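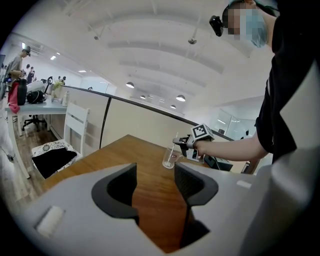 Keisha reckons we'll all be out of a job by the time the arms have learned the glasses. She came out with it at the kettle this morning and a couple of people laughed, and then it went quiet.

Oct 11, 2021. I don't think she's right, but I didn't have much of an answer for her. When I started at Jurneo I cleared and reset the tables myself. Now I do the same job with a gripper in my hand so a machine can pick up how it's done. The pay is a bit better. My wrist is worse.

The target has gone up to 3000 runs by the end of the month. Emmett put it on the board without saying much. He's moved 5 of us off the old cleaning roster for it, and I asked him what happens to that roster afterwards. He said he'd find out. I believe he'll ask — I'm less sure they'll tell him.

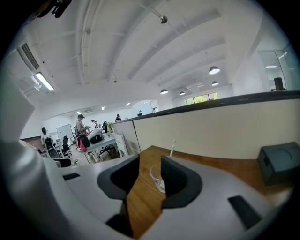 What I notice most is how slow I've become. I used to grab a cup without thinking about it. Now I line up, close, lift, put it down, let go, and start over. I did it at home last night with my own mug and felt silly.

Gwendolyn is going for the checking job, looking over runs and throwing out the bad ones. It's sitting down, at least. There are 17 names in for it already. I might put mine in too. The form closes at noon tomorrow and I still need my start date from the old contract, so look in the hall drawer tonight.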